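Jernden Basket Filling Collection
Data card

Revision date: June 23, 2025
Maintained by: Daltach Household Activities Program
License: internal research and teaching use; see Terms below

Summary

The Jernden Basket Filling Collection documents the placing of small decorative plant pieces into shallow baskets on a table. It covers the early part of an ordinary craft activity, in which a container is set out, a piece is chosen, and the piece is brought to the container and laid inside. The collection contains 674 episodes. It was prepared as a companion to the Lindqvist table-setting set and follows the same folder layout and naming rules.

Contents

Each episode has one folder. The folder holds the visual record, a short text file stating the basket type and the decoration used, and an outcome file. Episodes are grouped by basket type first and by decoration second. The grouping reflects how the materials were stored and has no bearing on difficulty.

An index file at the top level lists every episode with its basket code, decoration code and outcome. Users who need only one basket type should filter on the index, as folder names were shortened in May and no longer carry the full code.

Materials

The baskets were bought in mixed lots from Groridside, a craft supply wholesaler. They are small and woven, and they come in round, oval and rounded triangular shapes. Color varies within a lot, and the codes therefore record shape and weave only. Users should not treat color as a reliable key.

The decorations are sprigs, single leaves, seed heads and berries on short stems. There are 30 decoration codes in all. Several sprigs carry both leaves and a berry; these are coded as one item, and the berry is never listed separately. A berry that comes off its stem during an episode is recorded in the outcome file as "detached," and the episode is kept.

Baskets are set down in any orientation. For triangular baskets, the direction of the point was left to the person preparing the table — early attempts to fix it produced records that all looked alike.

Outcome labels

Four labels are used: "inside," "on rim," "outside" and "detached." A piece counts as inside when its stem end rests within the basket, even if leaves extend over the edge. A piece caught in the weave on the outer wall is labeled "outside." Where two reviewers disagreed, the label given by the second reviewer stands. This affected 153 episodes, and they are flagged in the index.

Known limitations

Large baskets with handles are not represented. Round baskets are more numerous than the other shapes, and results on the triangular type should be reported separately. Dried seed heads shed fragments, and small debris may remain on the table from one episode to the next. The outcome labels do not describe debris.

The descriptions of decorations were written by several people before a common word list was adopted. "Sprig," "twig" and "pick" may refer to the same item in older text files. The decoration code takes precedence in all cases.

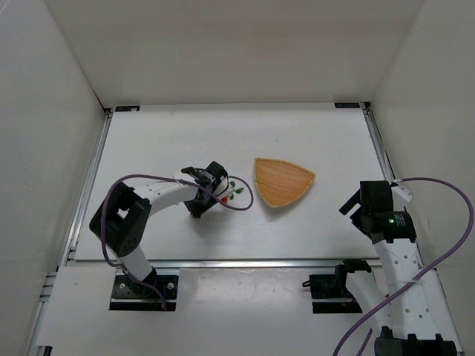
Must a basket be empty at the start of an episode?
Most are, but a partly filled basket is permitted where the text file says "continued." In those episodes the outcome label applies only to the newly added piece.

Terms

The collection may be copied within the receiving institution and used in coursework. Redistribution outside the institution requires written permission from Daltach. Published work should cite the collection by its full name and revision date.

Corrections to labels are accepted at any time and are applied at the next revision. Please give the episode number, the current label and the proposed label.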